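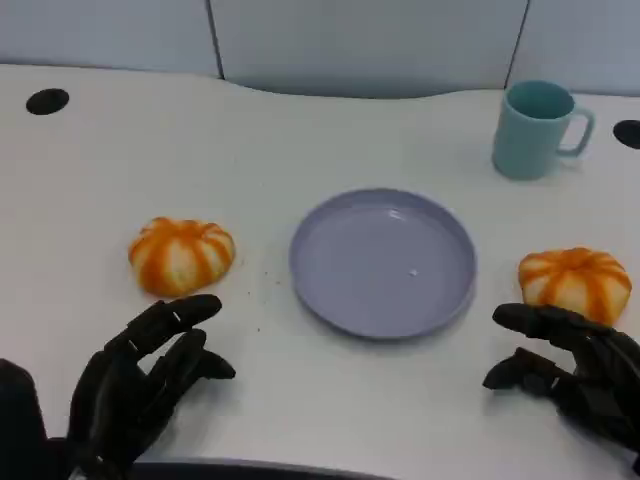 Nerkanen wrote overnight to say that the wrist view is doing all the work and that I should drop the head view from training before I write another word about it. Maybe so. I'd rather have the number than the argument, so the morning went to setting up the comparison properly.

The task stays as it was: put the striped orange piece on the lavender plate. Same white desk, same teal mug toward the back. I left the mug in on purpose. The old Veletti set had a bare desk in every episode, and I never trusted how well it scored.

**Morning**

Three versions of the policy, all trained on the same 2,000 episodes:

- head only
- wrist only
- both

Each gets 34 start layouts, printed on a sheet so I can't pick the easy ones without noticing. I count a trial as good if the piece is on the plate and still there after 2 seconds. Touching the rim counts as a miss. I went back and forth on that and decided a strict rule is easier to write down.

Head only finished before lunch. It gets to the right area nearly every time and then closes too early or too far to one side. I marked most of the misses "late" on the sheet, meaning the approach was fine and the last bit wasn't.

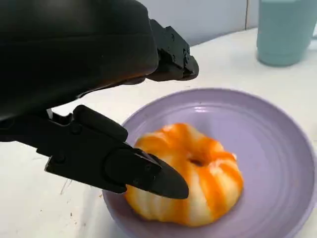 Wrist only was slower to run. It wanders when the target starts outside its view, and twice it gave up over the far corner — I had to call those by the time limit, 30 seconds, same as the rest. Once it has the target it does well. So Nerkanen is half right, and the half depends on where you start the arm.

I should split the results by start distance. One average over the whole sheet would hide this completely.

Things to fix before the "both" run:

1. Check the clock offset between the two views. It drifted in February and I only found it in the plots.
2. Put the start pose in the log file. Right now it's only in my handwriting.
3. Score near and far layouts on separate lines, and use the same sheet again for the left side.

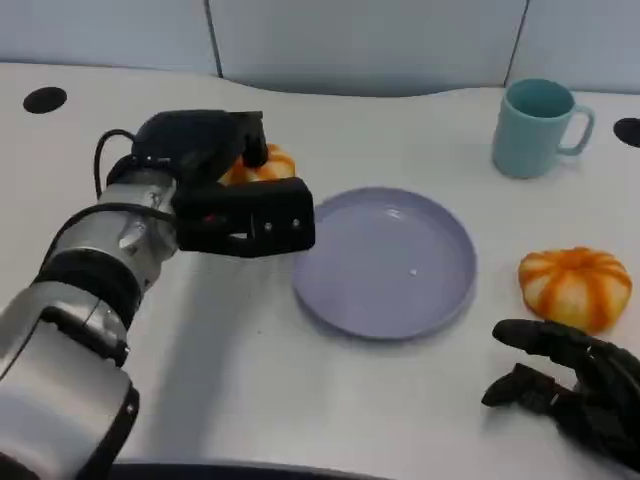
4. Ask Trulilport for their grasp labels. Their near/far cutoff may not match mine.

**Evening**

Didn't get to "both." The Ertürk loader dropped the last column again and I spent the time on that. It reads cleanly now. Reran the head-only scoring from the saved logs and got the same total.

Start with item 1 tomorrow.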